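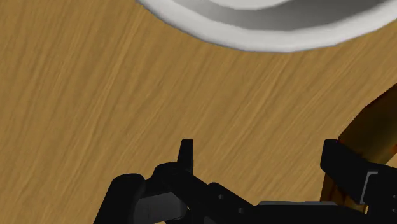 Krisztina Szabó had asked whether she could stand closer to the screen, and whether the arm would do the same thing twice if she asked it to. Both answers were yes, and her questions set the pattern for much of the open day held by Gredico at its Prellanberg site on 04/10/2020.

The company opened its simulation room to visitors for the first time. In all, 189 people came through in small groups, most of them from the town and the villages nearby. Each group spent 31 minutes in the room, watching a robot arm at a table on screen and putting questions to the staff at the desks.

Gredico writes control software for robot arms used in kitchens, canteens and packing rooms. Before a new version goes on to a real machine it is tried out on a computer model of the arm, the table and the things on the table. The model used at the open day is called Lurketti and has been in daily use at the company since May. It has a white arm, a black two-fingered gripper and a wooden tabletop with a white bowl on it.

Visitors were shown how an operator starts a run, stops it and goes back to the beginning. They were also shown how the same run can be viewed from more than one position. Staff explained that a close view helps when judging the gap between the fingers, while a wider one shows what the rest of the arm is doing above the table.
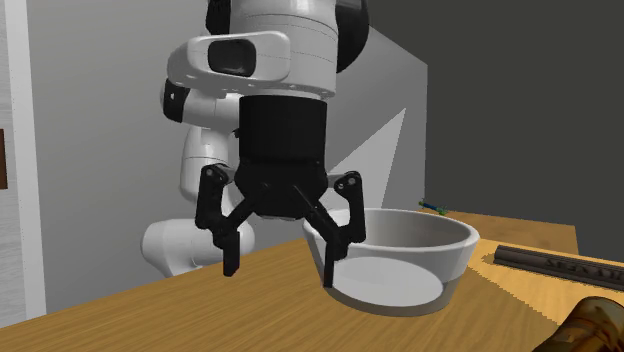

Marlies Hollenstein, who leads the Lurketti team, gave the introduction to each group and stayed for the questions afterwards.

"People expect a robot to know where the bowl is," she said. "It has to be told, or it has to work it out, and either way it can be wrong by the width of a finger. In the model we can be wrong all day long and there is nothing to sweep up. We wanted visitors to see the ordinary work, including the slow parts."

Several groups asked about speed. The arm was run at a reduced pace for the open day so that people at the back could follow it, and the operators switched to the normal working pace on request. Other questions were about cost, about noise, and about what happens when a real kitchen has a different bowl from the one in the model. Staff answered that the shape and size of an object can be changed in the software, and that a new object is normally tested in the model before it is tried on a real table.

There were 2 talks in the canteen during the afternoon. The first was on how a gripper is chosen for a job. The second was on Pacheco, the company's training course for people who want to work as robot operators and have no background in programming. The course is taught in Prellanberg and takes new starters twice a year. Application forms were handed out at the door and can still be collected from reception.

The simulation room is on the upper floor and the lift was in use throughout the day. Some groups had to wait on the stairs after lunch, and Gredico thanks them for their patience. Booking by time slot will be used for the next open day — the date will be put up on the notice board at the main entrance once it has been agreed.

Schools and colleges that would like to arrange a separate visit should write to the Gredico visits desk in Prellanberg, giving the size of the group and the age of the pupils. Visits for schools include a short session at the controls, with a member of the Lurketti team alongside.

Press enquiries: Marlies Hollenstein, Gredico, Prellanberg.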